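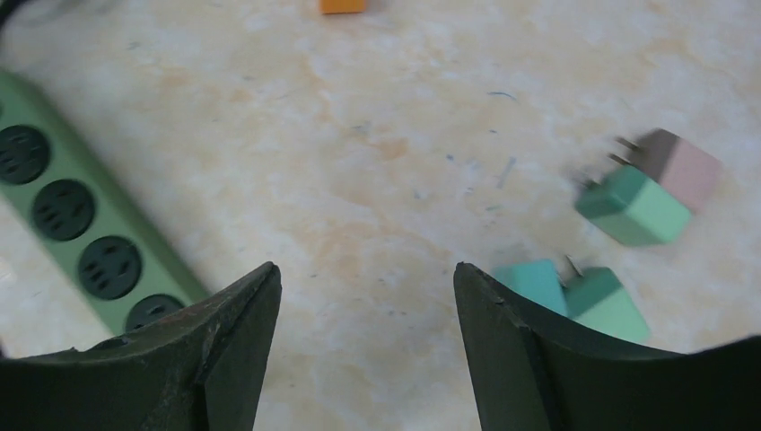
Por onde se começa a arrumar uma superfície onde há cabos, panos e peças pequenas misturados?

Começa-se pelos cabos e pelas extensões elétricas. Enquanto houver um fio solto, qualquer pano que se puxe pode arrastá-lo, e com ele vem tudo o que estiver por perto.

Arrumação e Cuidado da Casa – Oficina Prerska
Apontamentos da aula 2: cabos, têxteis e miudezas

Na aula passada ficámos pelos armários, e hoje entramos na parte de que mais gosto: a superfície mista! É aquela mesa, bancada ou canto do chão onde foi parar um pouco de tudo. Parece um problema só, mas são vários problemas pequenos uns por cima dos outros, e dá um gosto enorme separá-los. Tragam para a aula um cabo comprido, dois panos de tecidos diferentes e um recipiente sem tampa.

1. Cabos

Antes de mexer, ver se está ligado à corrente. Desliga-se puxando pela ficha, nunca pelo fio. Depois passa-se o cabo inteiro entre os dedos, da ficha até à outra ponta, para encontrar dobras vincadas ou zonas gastas. Um cabo com o isolamento aberto sai do conjunto e não volta.

Enrolar em voltas largas, todas do mesmo tamanho (a mão aberta serve de medida). O cabo já traz uma curva própria, e se a deixarmos mandar ele enrola-se quase sozinho – experimentem, é muito satisfatório. Enrolar à volta do cotovelo torce o fio e faz com que ele salte quando o pousamos. Prender com uma tira de velcro ou um atilho de pano, sem apertar, e deixar a ficha do lado de fora.

Quem tem cabos parecidos deve marcá-los junto à ficha. Uma etiqueta dobrada sobre o fio chega perfeitamente. No inventário da casa Stoltstead, que vamos usar como caso de estudo até ao fim do módulo, foram registados 2379 objetos, dos quais 466 eram cabos, carregadores e adaptadores. Imaginem o que é procurar ali o carregador certo sem etiquetas!

Extensões: limpar com um pano seco e só depois de desligadas. Guardam-se deitadas, com o fio enrolado ao lado e nunca apertado à volta do corpo. As tomadas ficam viradas para baixo ou tapadas, por causa do pó.

2. Têxteis

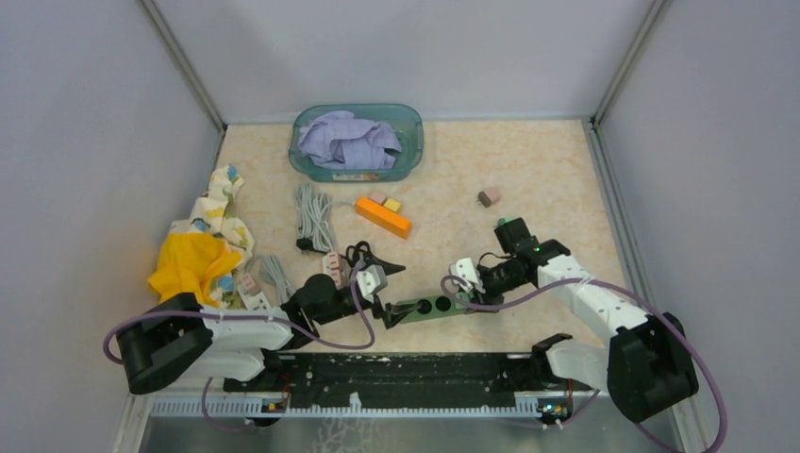 Deve dobrar-se um pano antes de o pôr no cesto?

Depende do destino do cesto. Se vai para lavar, o pano entra aberto e sem dobras; se o cesto fica na prateleira, dobra-se em três no comprimento e depois ao meio, com a dobra virada para cima.

A regra dos três montes continua a valer: lavar, dobrar, decidir. O monte «decidir» é o mais pequeno e tem de desaparecer antes do fim da sessão. Quando um pano estampado e um liso estão amontoados juntos, separem-nos logo, mesmo que ambos precisem de lavagem. Os de cor viva podem largar tinta, e um amarelo forte num fundo branco é difícil de tirar.

Sacudir cada pano antes de o dobrar. Caem de lá migalhas, linhas, peças de jogos, às vezes uma moeda. Sacode-se por cima da superfície que ainda vamos limpar – a limpeza fica para o fim precisamente por isto.

Para quem quiser ir mais longe, o método Sobczak de dobra vertical está na folha anexa, com quase 800 palavras de instruções. Assusta um pouco à primeira leitura, mas com um pano na mão percebe-se logo.

3. Blocos, cubos e outras miudezas

As peças pequenas juntam-se todas num só ponto antes de serem distribuídas. Um bloco maior e plano faz de tabuleiro provisório: pousam-se as pequenas em cima e levam-se todas de uma vez. É um truque simples e adoro vê-lo funcionar em aula.

Procurem sempre as que ficaram afastadas. Passar a mão aberta pela superfície, do fundo para a frente, ajuda a apanhar o que a vista deixou escapar, sobretudo num tampo de padrão marmoreado em tons claros, onde o bege e o cor-de-rosa pálido se perdem com facilidade.

4. Recipientes

Os translúcidos são os meus preferidos para o dia a dia. Vê-se a cor do que está lá dentro sem abrir nada, e uma etiqueta pequena na frente resolve o resto. Encher até pouco abaixo do rebordo; se o conteúdo faz barriga por cima, custa a empilhar. Cantos arredondados limpam-se melhor e não prendem a malha dos tecidos.
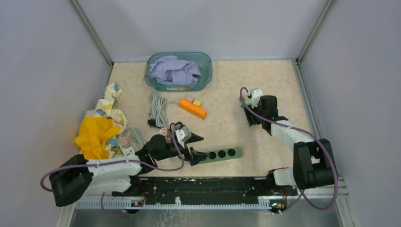 Recipiente translúcido com pano lilás, cabo cinzento enrolado e dois cubos sobre o bloco laranja.

5. Para praticar em casa

Escolher uma superfície que não ultrapasse o tamanho de uma mesa. Tratar primeiro os cabos, depois os panos, depois as miudezas, e limpar no fim. Anotar onde hesitaram e quanto tempo levou cada parte.

Na terça-feira trabalhamos com as caixas Zellska, as de encaixe lateral. Tragam as anotações e os cabos já enrolados, que vamos trocar etiquetas uns com os outros!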